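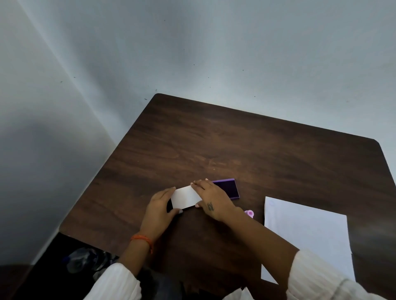

Moving a Hand-Stamping Job to a Card Feeder (and What to Keep on the Table)

By Reinhold Hollmann
Workshop guides / Finishing

Small print and finishing shops still stamp a lot of cards by hand. Membership cards, claim checks, warranty cards and return slips all come through with a blank corner that needs a mark. At the Berisha shop in Farkau we did every one of them at a table until last April, when we put in a Curkard feeder with a stamping head. Most of the long runs go through it now. The short ones, the odd sizes and the repairs are still done by hand.

These are the steps we followed, with the ones we got wrong the first time put back in the right order. They assume you already have someone who stamps well by hand. If you don't, learn the hand job first, or you won't know what to ask of the machine.

What you need

The feeder and its stamping head
At least one hand stamp for each design you run
A stamp pad for hand stamps that need one, in the same ink color as the head
Plain white paper for test impressions
A notebook that stays with the machine
Cards from the actual job, including a few from the bottom of the box

Step 1. Write down the hand job before you change it

Sit next to the person who does the work and write down every movement. Do this for a whole session, start to finish. We had Zdenka Mladenović stamp the Clunach membership cards the way she always did, and Sorin Kovačević took notes.

His first version had four lines: pick up card, ink stamp, press, put down. By the end of the morning it ran over a page. She was pressing bowed cards flat before stamping them. She was trying the stamp on a sheet of paper whenever she came back from a break. She turned some cards end for end and put others to one side without stamping them at all. When Sorin asked about those, she said the coating was wrong and the ink would sit on top of it and smear.

None of that was in our work instructions. Each item on a list like hers has to end up somewhere after the change: in the machine, with a person, or dropped on purpose. Mark each line with one of the three before you order anything.

Step 2. Sort your jobs by run length and card

Take the last few months of job tickets and put them in two piles. One pile is for long runs on flat, uncoated stock. The other is everything else.

Our cutoff is 105 cards. Under that, setting up the feeder takes longer than stamping by hand. Your number will be different, and you should work it out with your own setup time, including cleaning the head afterward. Salespeople tend to leave the cleaning out.

Curved cards go in the hand pile whatever the run length. A person can hold a bowed card down with both hands and stamp it a moment later. Our feeder has a pressure bar that does a fair job on a slight bow and jams on anything more.

Step 3. Match the impression

Do this at the table, with paper, before the machine is loaded.

Make a row of impressions by hand on a plain sheet. Use the stamp the customer approved. Press straight down, hold for a moment, lift straight up. If you use a self-inking stamp, steady it at the base and keep the handle upright. With a separate pad, tap the stamp on it lightly a couple of times instead of leaning on it once, or you will flood the edges of the design.

Pick the best impression in the row, circle it in pencil and write the job name beside it. That becomes the standard. Now run the same paper through the feeder and adjust the head until its mark looks like the circled one. On our machine the head starts out too heavy and the fine lines fill in. Back it off a little at a time and make a new test each time.

Keep the sheet with the job ticket. The next person to set up the job needs something to compare against, and a description in words ("medium, slightly light on the left") won't help them much.

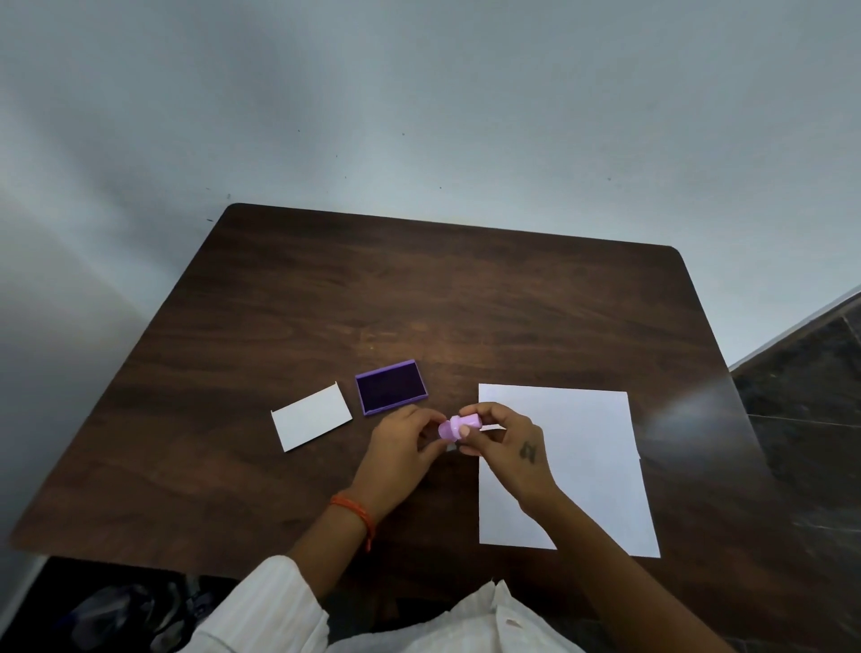
Stamping by hand at the table, with a card, the open purple pad and a sheet of white paper.

Step 4. Keep the hand table set up

We made a mistake with this one. When the feeder came in, we packed the stamps and pads into a cabinet and used the table for boxes. Then the first big Clunach job ran: 3,141 cards, of which 231 came out of the feeder with a faint mark or a mark in the wrong place. The faint ones could be saved by hand if somebody was ready to do it. Nobody had a place to sit, and one of the pads had dried out in the cabinet.

Leave the table clear and leave the tools on it or close by. You want the card in front of you, the pad just beyond it on the side of your stamping hand, and the paper on the same side where you can reach it without crossing over the card. Left-handed people should turn the whole layout around. Wear sleeves that fit close at the wrist or push them up. A loose cuff will drag across a fresh mark.

Check the pads once a week even when they haven't been used. Close the lid when you leave for lunch.

Step 5. Decide who stops the machine

Anyone working within sight of the output tray must be allowed to stop the feeder without asking. Write this down and post it. At first we told people to call Haris Omerović, who had done the training with the supplier, and he would decide. In practice cards kept coming out while people went to look for him.

Stopping is the easy part to agree on. Restarting needs a rule too. Ours is that whoever stops the feeder pulls the last few cards, lays them next to the circled impression from Step 3, and notes in the book what was wrong. If the fix is ink or alignment, they make it and carry on. If it's anything inside the feed rollers, they wait for Haris or for me.

Step 6. Plan the working day again

Stamping by hand has a steady pace. You sit down at 8:30, you do your stack, you get up. Running a feeder goes differently: a stretch of setup, then a long stretch of watching, then a few minutes when everything needs doing together. People who were good at the first kind of day may not like the second.

Zdenka did not. She said that after an hour of watching the tray she had stopped seeing the cards. We tried longer breaks, which made no difference, and then switched to turns of 45 minutes between the feeder and the table. That worked better for everyone, and the people at the table catch problems in the machine output when they do the repairs.

Some points to settle before the machine arrives:

Whether anybody's hours will change. Tell them yourself, early, with the figures.
How piece rates will work, if you pay them. We moved the finishing staff to an hourly rate set from their average over the previous year. Repairs are slow, and no one will want them on a piece rate.
Who gets trained. Train at least 2 people fully. Haris went on vacation in the third week and we had a very quiet feeder.
What happens to the hand skill. If new hires only learn the machine, you will have no one for the short runs in a few years. Ours spend their first weeks at the table.

Rezaul Rathnayake joined after the change and learned that way. He now does most of the setups, and his are usually the quickest. He still makes his test row by hand before he touches the head.

Step 7. Check the work after a month

Go back to the page of notes from Step 1 and read down it. For each movement, ask where it went. We found that one had gone missing altogether: setting aside the cards with the bad coating. The machine stamped them like any other card, and they smeared in the box. We now fan through each stack before loading and tilt it to the light to look for shine. It adds almost 2 minutes to a load.

Common problems

Mark is crisp on paper and blurred on the card. The stock is coated, or the card is moving under the head. Try the same card by hand. If the hand mark blurs as well, it's the coating – call the customer and ask about a different ink.

Mark drifts to one side over a long run. Usually the side guide has worked loose. Stop, tighten it, and check the cards from the last stack, because the drift starts before you notice it.

Hand repairs don't match the machine color. The pad is older than the ink in the head. Re-ink the pad, let it stand with the lid closed overnight, and test on paper in the morning.

Double edge on a hand impression. The stamp rocked. Keep your elbow off the table and press from directly above.

Feeder takes two cards at a time. Fan the stack and load less of it. In dry weather we load half.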